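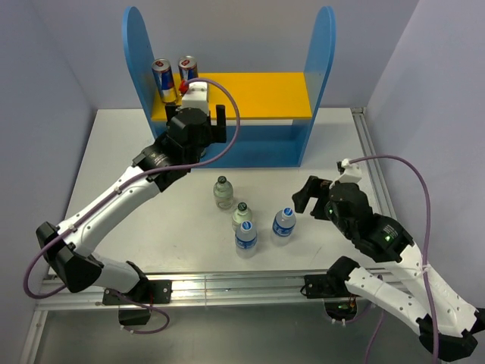 *Two cans, one end of a yellow shelf, plenty of room left over.*

# Why Do Drinks Live in Different Containers?

You would think a drink wouldn't care what it came in. Lemonade is lemonade. But go into any shop and you'll find cans, glass bottles and plastic bottles, all standing about as if they'd been given separate invitations. People have argued over which is best for a very long time, and everybody is still buying all of them.

## The can

A drink can is made mostly of aluminium, a metal so light that an empty one will blow down the street and keep the dog entertained. The walls are very thin. If you've ever squashed an empty can with one hand and felt terribly strong, I'm sorry to report that your little cousin can do it too.

A full can is another matter. Fizzy drinks have a gas called carbon dioxide squeezed into them, and that gas pushes outwards on the walls. The push keeps the can stiff. Once you pull the tab the gas escapes, you hear the *psssht*, and the can goes back to being a bit feeble.

Turn a can over (an unopened one, please) and look at its bottom. It curves inwards, like a shallow bowl. A flat bottom would bulge under all that pushing, and then the can would rock about on the shelf like a tired uncle at a wedding.

## The glass bottle

Glass starts out as sand, with a few other ingredients, melted in a furnace until it glows. It is smooth, it doesn't flavour the drink, and it can be washed and filled again. It is also heavy, and when dropped it makes a noise that brings every adult in the house.

Some glass is clear and some is green or brown. Darker glass helps keep out light, which can spoil the taste of certain drinks. Brown does this better than green. Sometimes, though, a bottle is green simply because people expect it to be green, and drink companies do like to be recognised from across a room.

## The plastic bottle

Most water bottles are made from a plastic called PET. The full name is polyethylene terephthalate, and you may use it at dinner if you want the conversation to stop.

A PET bottle begins as a small, thick tube with the screw part already finished at the top. A machine warms the tube, stretches it and blows air into it inside a mould, rather like blowing up a balloon inside a shoebox. It comes out light and bendy. Drop it and it will probably bounce — usually under the couch.

## Who goes on which shelf?
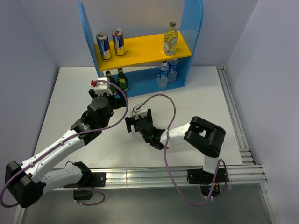

Putting drinks away sounds like the dullest job ever invented, but there is some thinking in it. Heavy things are generally best kept low, where they help hold the shelf steady and haven't far to fall. Things of the same kind go together, so you can find them without moving everything else first. The two dark green bottles share the left side of the blue compartment, with the water bottles over on the right and bare board between the two pairs. Up on the yellow board, the two slim cans have the left end and a clear glass bottle with a dark green cap has the right. You could ask for any of them by its place: top left, top right, bottom left, bottom right. That's handy if the person fetching your drink isn't a great listener.

## Where they go afterwards

Our recycling depot is called Brirnonine, and no, I don't know how to say it either. On its busiest day in March it took in 2,000 empty containers. Lai-ching Wu sorted 486 of them herself, most of them cans, and says her gloves still smell of orange.

Aluminium can be melted and made into new cans over and over. Glass can be melted again too, although the colours are kept apart if the new bottles are meant to come out clear. PET is chopped into flakes, washed, and turned into new bottles or even the fluffy fabric in a jumper.

## Try it at home

You'll need one empty can, one empty plastic bottle and a kitchen scale. Leave the glass to a grown-up.

1. Guess which is lighter and write it down in pen, so there's no cheating.
2. Weigh each one.
3. Fill the plastic bottle with water, screw the lid on tightly, and squeeze it. Now empty it and squeeze it again with the lid off.
4. Mop the bench.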